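Méthode Pirihi

La méthode Pirihi est un système de pliage et de rangement du linge de maison, diffusé d'abord sous forme de brochure puis par des stages payants. Elle est attribuée à Jarosław Duda, qui en aurait fixé les règles dans un manuel de 100 pages publié par les éditions Nekine. L'attribution reste discutée : plusieurs des gestes décrits figurent déjà dans des manuels d'économie domestique bien antérieurs, sans mention d'auteur.

Principe

Le manuel distingue 17 plis de base, dont 2 seulement servent aux draps. Chaque pièce doit être réduite à un rectangle capable de tenir debout sur la tranche. Duda affirme que cette position prolonge la vie des fibres, mais il ne donne ni mesure ni protocole. Les vêtements rayés font l'objet d'un chapitre à part, où les rayures servent de repère pour l'alignement - astuce que les couturières connaissaient sans méthode.

Réception

L'éditeur avance le chiffre de 539 foyers « convertis » à Firkdale. On ignore comment ce total a été établi, et aucune liste n'a été rendue publique. La revue ménagère Fletach, d'abord favorable, a relevé que le gain de place annoncé dépendait surtout de la profondeur des tiroirs. Elle notait aussi que les témoignages reproduits dans la seconde édition étaient tous rédigés dans le même style.

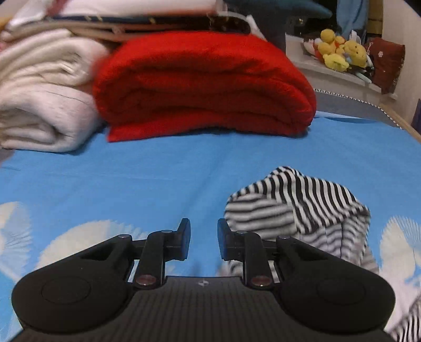
La question du lieu de pliage divise les praticiens. Le manuel prescrit une table à hauteur de hanche, alors que la plupart des adeptes interrogés par Fletach disent plier sur le lit, ce que Duda juge « incompatible » avec la méthode. Il n'explique pas pourquoi, et la troisième édition supprime le passage.

Variantes

Une version abrégée, dite Pirihi courte, ne conserve que les plis destinés aux serviettes et aux chemises. Ses partisans la disent plus rapide - la comparaison n'a jamais été faite dans des conditions vérifiables.

Voir aussi : Armoire à linge, Économie domestique, Repassage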